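Help Forum > Robot arms and learning > Collecting demonstrations

How many demonstrations for a tool sorting task, and do bad ones count?

Posted by runton_bench, 14th October

I'm putting together a set of demonstrations for a small arm with a two-finger gripper and a wrist camera. The task is moving screwdrivers in and out of a shallow plastic tray. I drive the arm by hand with a leader arm, record each attempt, and save it as one episode. The plan was 1,000 episodes. I have 962 saved and was going to finish the rest this week, but I trained on what I had first and the results are poor enough that I want to ask before recording more.

What the trained policy does: it goes to the tray without trouble, lines up over a handle, then closes too early or between two handles. When there is only one screwdriver in the tray it does much better. With two close together it seems to aim for the middle.

My screwdrivers are all the same style, black and yellow handles with a steel shaft. Some are in the tray and some are on the stone next to it, and I change which ones between episodes.

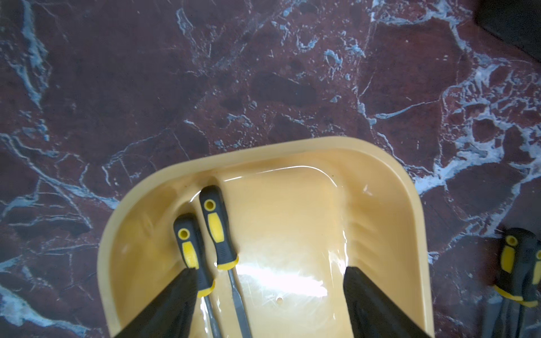 Should the wrist camera be the only camera, or do I need a second one?
A second, fixed camera is worth adding for most tabletop tasks. The wrist view is good for the last few inches before the grasp, and the fixed view helps the policy know where the tray and the other tools are while the arm is still moving toward them.

I have a fixed camera I can add, but then the old episodes won't have that view. I don't know if it is better to mix the two sets or start again. Also, a fair number of my episodes have a missed grasp in them followed by a second try. I kept those. I have not marked them in any way. The folder just has the episode number, the video and the joint positions.

Recording rate is 30 frames per second and the episodes run between 12 and 20 seconds.

Posted by werneo_user

Don't record the last 38 yet. More of the same won't fix this.

"Aims for the middle" is a common result when the examples disagree. If two handles are side by side and in half of your episodes you took the left one, and in the other half you took the right one, a simple policy trained to match your positions will average them and go between. You have to either pick a rule and stick to it, or use a model that can represent more than one choice.

The rule is the cheap fix. Something like: always take the leftmost handle as seen from the base of the arm. Write it on a card and tape it near the leader arm, because you will forget it by the second hour. Then go through what you have and keep only the episodes that follow the rule. You may lose half of them. When I did this on a similar job I ended up with 400 usable episodes and the policy trained on those was clearly better than the one trained on everything.

For the missed grasps, I would split them into two kinds. If the fingers missed, opened, backed up and then got the handle cleanly, keep it. The policy needs to see how to recover. If you pushed the handle around the tray for ten seconds until it landed between the fingers by luck, throw it out. Mark both kinds in a text file with the episode number so you can change your mind later without watching everything again.

Check how the start positions are spread as well. People who record a lot in one sitting tend to put the tools back in nearly the same place each time. Pull the first frame of every episode into one big contact sheet and look at it. If the handles all point the same way in most of the frames, that is what your policy has learned to expect.

On the second camera, I would not mix at first. Most training code wants the same set of views in every episode. You can fill the missing view with black frames, and some people do, but it is one more thing that can go wrong while you are already looking for a problem.

Posted by hellcombe_arm

Agree with most of the above. I'd add lighting. Shiny plastic trays throw glare back at a wrist camera, and the bright patch moves when the arm moves. If all your episodes were recorded under one lamp, the policy may do worse under another. Record a batch with the lamp moved, and another with it off and the blinds open. Lock the exposure on the camera if you can. Ours was on auto for the first 900 episodes and the brightness jumped every time the gripper came down. We had to redo a good part of it in November.

Also look at the delay between your video and your joint positions. We use the Tatlı recorder, and on the older version the video was a few frames behind. That alone will make a gripper close early, which is one of the things you describe. To test it, tap a finger of the gripper on the table and see whether the jump in the joint reading and the tap in the video fall on the same frame.

Posted by bluecrate

just get more data. worked for me

Posted by runton_bench

Thanks. I did the tap test and the video is four frames behind, so that is at least part of it. I'm shifting the existing episodes in software and retraining before I sort out the left/right problem. I went through the first hundred and I took the right-hand one in a little over half, with no pattern that I can find. The card is going up next to the leader arm.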